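What Does an Engineer Do?

A page for readers aged 8 to 11

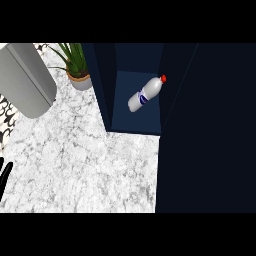
An engineer is a person who works out how to make things. The thing might be very big, like a bridge, or small enough to sit on your fingertip, like the part inside a hearing aid that makes sounds louder. Engineers use math and science, and they also draw, build, test and talk to people.

Most things you used this morning had an engineer behind them. Someone worked out how thick the handle of your toothbrush should be. Someone decided how much water a toilet should use in one flush. Someone else planned the pipes that carried the water away.

Are there different kinds?

Yes, a lot of them. These are a few of the main ones.

Civil engineers plan roads, bridges, tunnels and dams. "Civil" is an old word for things to do with towns and the people who live in them.

Mechanical engineers work on things that move, such as elevators, bicycles and washing machines.

Electrical engineers work with electricity. They may plan the wires in a hospital or the tiny circuits in a phone.

Chemical engineers work out how to make things like paint, medicine and soap in large amounts. Making one cup of soap is easy. Making a tank of it that is the same all the way through is harder.

Software engineers write the instructions that computers follow.

Many jobs mix two or more kinds. A person who designs a wheelchair with a motor needs to know about moving parts and about electricity.

How does an engineer start?

Usually with a problem. In the town of Flitden there was a footbridge over the creek that children used to get to school. It was made of wood and it was getting old. When many people walked across at the same time, it bounced.

Paraskevi Giannakopoulos is a civil engineer, and the town asked her to plan a new one. First she went to look at the old bridge. She measured how wide the creek was and asked how high the water came in spring. She found out that 487 people crossed the bridge on a school day. The bridge was 119 feet long.

Then she made drawings. She made 6 different plans, and some of them did not work. One was too heavy for the soft ground on the east bank. One cost too much. One had steps at each end, and a person in a wheelchair could not have used it. The plan the town picked has a gentle ramp at both ends and a steel beam under each side.

Before anyone built it, she had to check that it was strong enough. She added up the weight of the bridge itself, the weight of a crowd of people, and the weight of snow. Then she made the bridge stronger than that total. Engineers call this extra strength a safety factor.

The new bridge opened in November.

Do engineers work alone?

Not often. On the Flitden bridge, Hanan Tannous tested the soil, and Michalis Stergiou was in charge of the welding. A welder joins pieces of metal by melting the edges together. Other people poured the concrete, put up the railings and painted them green.

Engineers have to explain their ideas to people who are not engineers. That means writing clearly matters in this job almost as much as math does.

What should I study?

Math and science are both important. Art helps too, because you need to be able to draw what is in your head. After high school, most engineers study at a college for four years. Some people start in a different way. They learn a trade first, such as welding or machine repair, and study engineering later.

You do not have to be the fastest in your class at math. Lacey Staniforth, a mechanical engineer, was slow at her times tables and had to practice them every night in fourth grade. She now designs pumps.

Try it: a paper bridge

You will need two sheets of plain paper, two stacks of books the same height, and a pile of coins.

Put the stacks of books 6 inches apart. Lay one sheet of paper across the gap. Put coins in the middle, one at a time, until the paper falls. Write down how many coins it held.

Now take the second sheet and fold it back and forth, like a fan, with folds as wide as your finger. Lay it across the gap so the folds run from one stack to the other. Add the coins again and write down the number.

Try other shapes. You could roll the paper into a tube or turn up the long edges. Change only one thing each time, so you know what made the difference.

Words to know

Beam: a long, strong piece that holds up weight.
Circuit: a path that electricity moves along.
Load: the weight that something has to carry.
Safety factor: extra strength, added in case the load is bigger than expected.

Written by Macarena Bermúdez. Last updated June 13, 2021.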